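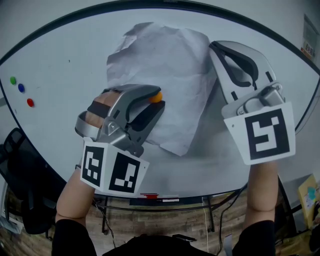
Where Does Our Rain Go? Tracing the Chuensuk Creek Catchment

Geography project report by Mingxuan Xu and Fongchan Boonyarit
Submitted to Ms Rungnapa Khamphan, Wednesday, July 29, 2020

Introduction

Chuensuk Creek runs along the back of the sports oval, under Mastberg Road and out through the reserve. We have both walked past it on the way to school for years and had never wondered where the water came from! For this project we wanted to find out which streets, roofs and gutters drain into the creek, and how quickly the creek answers when it rains.

A catchment is all the land that drains to one point. The line around the outside follows the high ground, so rain falling on one side of a ridge ends up in one creek and rain on the other side ends up somewhere else. On a contour map you can trace it with a pencil. In a suburb it gets much more interesting, as pipes don't always follow the hills and a kerb only as high as your ankle can send a whole street's runoff around a corner.

Our questions

Where is the edge of the catchment above the Mastberg Road culvert?
Does the stormwater network carry water across that edge?
How long after heavy rain does the creek peak, and how muddy does it get?

Making a practice catchment

Before going outside we tried the old classroom trick of scrunching a sheet of paper, half opening it and taping it to a tray. The high creases become ridges and the low ones become valleys. We drew along the ridges in washable blue texta, then misted the whole thing with a spray bottle. The ink ran down into the creases and pooled in places we had not picked at all, and we got a bit carried away and made several more. Fongchan's best one had a long valley with side branches that looked very like the real creek on the council map.

The main thing we learnt from it was to find the low point first and work uphill. We had been starting from the ridges and getting lost.

Fieldwork

We did our fieldwork over eight weeks, starting in May. Fongchan's dad, Theerawat Boonyarit, came with us whenever we went near the water, and we stayed on the path side of the fence after rain.

The first job was walking the boundary. We printed the contour map, guessed the ridge line and then checked it on foot, standing at each corner and looking at which way the gutters sloped. On flat corners we rolled a tennis ball along the gutter when there were no cars. Most of our pencil line held up, but we had to move it at the top of Damier Street, where the road has been built up and now tips its water east.

The second job was the drains. We marked every side-entry pit we could find on the map and used the council's pipe layer to join them up. One pipe really surprised us. It leaves the low end of Damier Street and runs 558 metres under the shops and the car park before it comes out at the creek, so rain from the far side of the hill is being carried back into our catchment. If you only used the contours you would miss it completely.

The third job was the creek itself. We painted a scale on a garden stake (with permission) and put it beside the footbridge, and read it before and after school. We also took a jar of water each time and held it next to our turbidity chart. 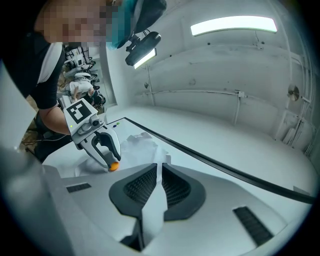

Why does the creek rise so fast after a storm?

Most of the upper catchment is roof, driveway and road, so very little of the rain soaks in, and the pipes deliver it to the creek much sooner than a grassy slope would.

Results

We caught two proper storms. In both of them the water at the footbridge was already rising while it was still raining, and it had started dropping again by the time the footpaths were drying off. The smaller showers hardly moved it. We think the lawns and garden beds could take those, although the ground was fairly dry at the start of the project and much wetter by the end, so the showers are not a fair comparison with each other.

The jars were our favourite part. On ordinary mornings the water was clear enough to read the chart through. After the first storm it was the colour of milky tea, and by the next afternoon most of the mud had settled to the bottom of the jar in a neat band. There was also a thin oily film on the sample taken closest to the car park outlet. We could not test what it was.

We showed our map to Boonsong Somboon, who has lived beside the reserve since before the culvert was built. He told us the creek used to spread across what is now the oval, and that the grass near the far goalposts still goes boggy first. We went and checked after the second storm and our shoes can confirm it. When we looked at the contours again, that corner sits right on the old valley line.

Problems

Our stake got knocked sideways in the second storm, so the highest reading that day is an estimate from the line of leaves left on the bank. We also only read the level at set times, which means the true peak could have come and gone in between. The pipe map is older than the Proltotholm Estate, and we could not find any drawings for the new streets there. We shaded that part of our map in a different colour to show that we are guessing.

What we would do next

We would love to leave a water level logger in over a whole winter. Fongchan also wants to do the paper models again with two kinds of paper, one glossy and one absorbent, and compare how much water reaches the tray. Mingxuan wants to find out where the Proltotholm Estate drains, and has already written to the council to ask.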